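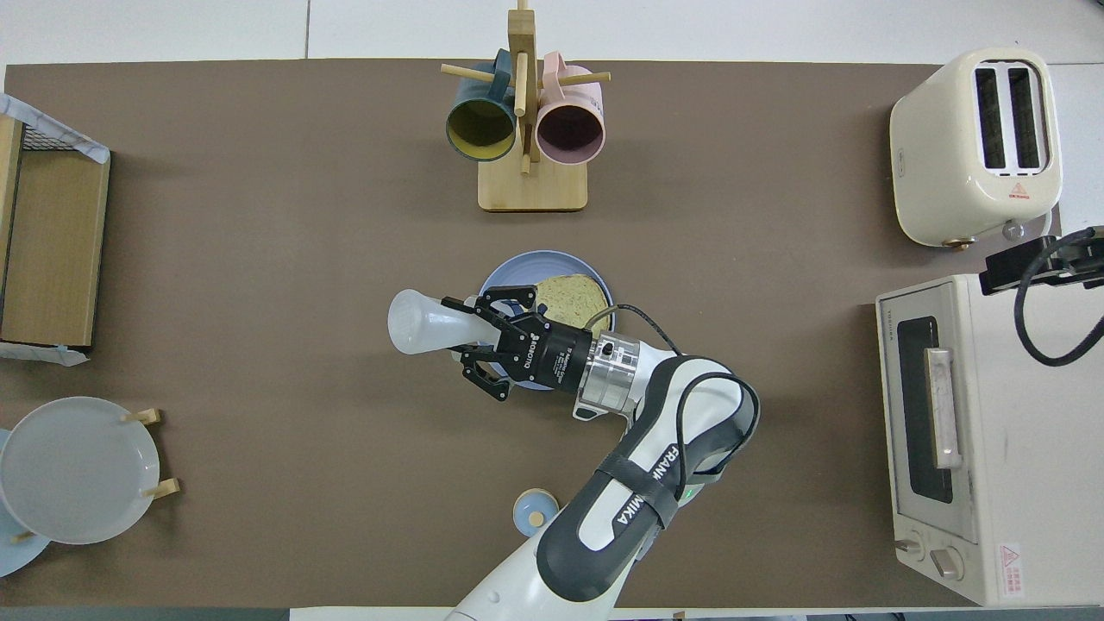
Re: [kiltow-bakers] Sandwich loaf dries out by day two
To: kiltow-bakers list

On Wednesday, February 9, 2022, a list member wrote:

> Hi all, first post after a long time just reading. I moved up to
> Kiltow in the fall and my white sandwich loaf, which I have made for
> years without thinking about it, has gone downhill. It rises like
> crazy, then sinks a bit in the oven, and by the second day the slices
> are so dry they crumble when I butter them. Same recipe, same pan,
> same brand of flour. I've tried wrapping it in a towel, keeping it in
> the fridge, and putting it in a plastic bag on the counter (that one
> went moldy). My oven is an old Areo and I don't really trust the dial.
>
> Is it the altitude? Is it me? We eat toast every morning and I'd
> rather not go back to buying it.

Welcome out of the shadows! I'm so glad you wrote, because I had the same loaf for my entire first winter up here and I was ready to throw the pan in the lake.

Yes, part of it is the altitude. The sign at the edge of town says 3,574 feet, and people who live way up in the real mountains will laugh at us, but it's high enough to mess with a recipe that worked fine at sea level. Your dough is rising faster than you're used to. If you give it the same time you always did, it gets too puffy, and then there's not enough strength left in it when it hits the oven. That's your sinking. The air is also drier than what you moved from (I'm guessing), and so is the flour that's been sitting in it, so you're probably starting out with a thirstier dough than you think.

Some stuff that helped me, in no real order.

Cut the yeast back. I use three quarters of what the recipe says and I've never once missed the rest. Then stop looking at the clock and look at the pan. When the top of the dough is a finger's width over the rim, it goes in, even if the recipe swears you have half an hour left. If you poke it and the dent comes back slowly and not all the way, go. If the dent just sits there looking at you, you waited too long - bake it anyway, it'll still be toast.

More water. I know, I know, everybody on this list says more water to every question. But add a couple of spoonfuls and see how it feels after ten minutes of kneading. It should be a little tacky, the kind where it grabs your hand and then lets go. I used to add flour until it stopped sticking to anything and I'm sure that was half my trouble.

Which brings me to the flour. You said same brand, but you didn't say how you measure it. If it's by the cup, please try a scale, even a cheap one. My own cup of flour used to come out different every single time depending on how mad I was at the bag. I've been using the Praketti bread flour from the bulk bins and it drinks up noticeably more than the supermarket kind, so if you ever switch, hold that in mind. I don't think you need to switch, though. I mostly buy it because I like the bins.

Now the oven. Oh, the Areo. My kitchen came with one too and I have feelings about it. Get one of those little thermometers that hangs from the rack and leave it in there for a few bakes. Mine ran 30 degrees cold, and I'd been making up for it by leaving the bread in longer and longer. So of course it was dry! I was slowly turning it into a crouton. Once I turned the dial up to match, the baking time dropped to 32 minutes for the regular pan and I haven't changed it in ages. Yours might be off the other way, they all seem to have their own personality. And check the inside of the loaf if you have a probe. I pull mine at 200 and not a degree more. People will tell you to go higher for the crusty kind and they're right, but for a soft sandwich loaf with milk in it I think 200 is plenty.

The other big thing for me was the cooked flour paste. A few folks on here have been preaching it for years and I ignored them out of pure stubbornness. You take a spoonful or two of the flour and some of the milk from your recipe, stir it in a small pot over medium heat until it looks like wallpaper glue, let it cool off, and dump it in with everything else. It takes hardly any time. The loaf stays soft for days. I can't explain the science properly and I'm sure someone will jump in and do it better, but it holds on to the water somehow. If you only try one thing from this whole rambling email, try that one. (Don't add it while it's hot. I did. The yeast did not care for it.)

About storing it - please get it out of the fridge! The fridge is the worst place for bread. It goes stale faster in there than on the counter, even though it feels backwards. Here's my routine. The loaf cools all the way, and I mean all the way, which on a bad day means I bake after dinner and go to bed. I think your moldy bag may have come from bagging it a bit warm, I've done that plenty. Next morning I slice the whole thing. What we'll eat that day and the next goes in a bread box, cut side down, and everything else goes straight into the freezer in slices with a bit of parchment tucked between them so they don't weld together.

Frozen slices go right in the toaster. No thawing. If your toaster has a frozen button, great, if not just give it a second go on low. I've put frozen-slice toast and fresh-slice toast side by side in front of my family and they couldn't pick one from the other, and they are not polite people about food.

On the buttering, and this may sound fussy, but crumbling slices are sometimes a knife problem. If you're slicing with something dull, you crush the crumb on the way down and it's already half broken by the time the butter gets there. A long serrated knife and almost no pressure. Turn the loaf on its side if the top crust is soft, it cuts so much cleaner. And soft butter, obviously, but in February in my kitchen there's no such thing, so I keep a small dish of it on the shelf over the stove.

Since you said toast every morning, I can't help myself, here's what we've been putting on ours lately:

Mashed avocado with a lot of lime and a bit of salt. Boring, everybody does it, still good.

Pistachio cream, when I can find it at a price that doesn't make me sit down.

Pandan coconut jam. The little Vietnamese place on the hill, Lục, sells it by the jar at the register and it's wonderful on plain white toast, much better than on anything with seeds. They're closed Mondays and they run out, so call first. I've tried to make it myself twice and got sweet scrambled eggs both times. If anyone here has a version that works, I'm begging.

Cinnamon butter for the kids. One stick of butter, brown sugar until it looks like too much, cinnamon, pinch of salt.

Back to your question of whether it's you. No! Or only as much as it's any of us. I think when you've made one loaf for years your hands know it so well that you quit noticing what you're doing, and then you move and your hands are still baking in the old kitchen. I had to go back to writing things down like a beginner. I taped an index card inside the cupboard door and for each bake I put the water, how long it rose, the oven reading, and one word for how it came out. There are some very rude words on that card.

If I were you I'd change one thing at a time, too. I didn't, I changed everything in one weekend and got a great loaf and had no idea why, and then couldn't make it again until spring. Start with the oven thermometer because it costs next to nothing and you'll be guessing at everything else until you have it. Then the yeast. Then the paste.

A few questions back at you, if you feel like answering. Is there milk in your recipe or just water? What size is the pan? And do you cover it for the last rise? I use an old shower cap (clean, never worn, it came from a hotel) and it keeps the top from drying into a skin, which can also make the loaf look sunken when it isn't really.

Also, for the rest of the list while I have you: are we still doing the starter swap in April? Somebody asked last month and then the thread wandered off into rye. I have far too much starter and a shelf of empty jars, and I'd be happy to bring both. If we're back in the library basement, could someone check whether we're allowed to plug in a toaster this time? Last year we stood there with all that gorgeous bread and cold butter and nowhere to toast it.

Write back and tell us how the next loaf goes, even if it's a brick. Especially if it's a brick, we like those.

Happy baking from the cold end of Kiltow

--
kiltow-bakers mailing list
To leave the list, send a blank message with "unsubscribe" in the subject line.
Please trim your quotes when replying to the digest.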